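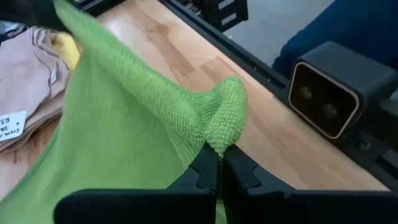
# How to read a court ruling about your local government (without a law degree)

When a judge rules on something your town or county did, most of us get a headline and maybe two quotes. The ruling itself is usually public, usually free, and a lot more readable than its reputation suggests. I read my first one over a zoning fight and I've been hooked ever since!

I'll use the Hanska ballot case as my running example. Quick background: residents handed in a petition with 2,177 signatures asking for a public vote on selling the old waterworks. The county board said it could approve the sale by itself. A resident named Neelam Vishwakarma sued, and the judge had to decide who gets the final say.

## 1. Get the actual document

Go to the court's website and look for "opinions," "decisions" or "orders." Search by the last name of either side. If nothing comes up, call the clerk's office and ask for the case number. Clerks answer this question all day long, and the one I reached read the number out to me twice so I could write it down.

Make sure you have the ruling and not one of the briefs. A brief is one side's argument, and it will sound very convincing. The ruling has the judge's name on it, usually at the end.

## 2. Start at the back

The Hanska ruling runs 74 pages. Skip to the last two or three and look for words like "it is ordered," "granted," "denied" or "remanded." Write down in one sentence what the court told someone to do. Mine was: "The board can't finish the sale until voters have had their say."

Now you know the ending, and the rest gets much easier to follow.

## 3. Find the question

Go back to the front and hunt for the sentence that starts with "The issue is" or "We are asked to decide." It's often narrower than the headline. In Hanska, the judge never said whether selling the waterworks was a good idea. The whole fight was over one line in the county charter about property "held for public use."

Copy the question out by hand. I know, I know, but it really sticks that way.

## 4. Read the facts with a pencil

This is my favorite part. Make a little timeline in the margin: who did what, and in which order. Don't worry about the case names in italics yet. They're earlier decisions the judge is leaning on, and you can treat them like footnotes the first time through. When one keeps popping up (*Carvalho* appears all over the Hanska ruling), put a star by it and look it up afterward.

## 5. Sort the reasoning

Take two highlighters. Use one color for what each side argued and the other for what the judge decided about it. People get mixed up here all the time, and so do some news stories. "The county contends" is the county talking. "The court finds" is the judge.

Check for a dissent too, if more than one judge heard the case.

## 6. See what happens next

Look for three things:

- **A stay.** The order may be on hold during an appeal.
- **A deadline.** Hanska's board had 33 days to file.
- **A remand.** The case may be going back to a lower court or to the board itself.

Then check the next meeting agenda for your county or town. Any vote on an appeal may be listed there, sometimes under a very dull title. Ours was "Item 9, legal matters," and it came up in July, just after 7 p.m.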